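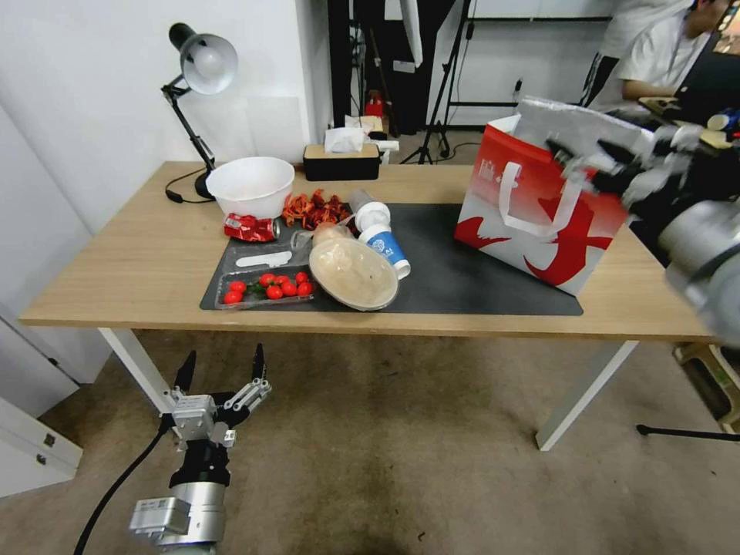
Search the forum Go

Can I go from 10 miles to 16 for my long run in one jump?

Three weeks of four or five mile steps is how people get sore shins. Go to 12, hold it for a fortnight, then 14, then 16. Keep the midweek runs as they are while you do it.
Rorik
3 comments

I did what you're asking before the Unwood trail race in September and got away with it, but I walked most of the last two miles and couldn't face stairs the next day. If your course is hilly, go by time and forget the distance. Three hours on your feet on the hills is worth more than 16 flat miles along a canal. Take food. I have something small every 40 minutes, mostly jelly babies.
Stevo
Share 2

depends on the climb. Unwood has 3,000 feet of it and I was 206th so don't copy me. 16 on the road is fine if you go slow
Montoya

Edit: feet, not metres, before anyone asks. The first hill is the worst one and there's a queue at the stile, so start further forward than you think.

Filed under: Running > Training > Long runs
5 people found this helpful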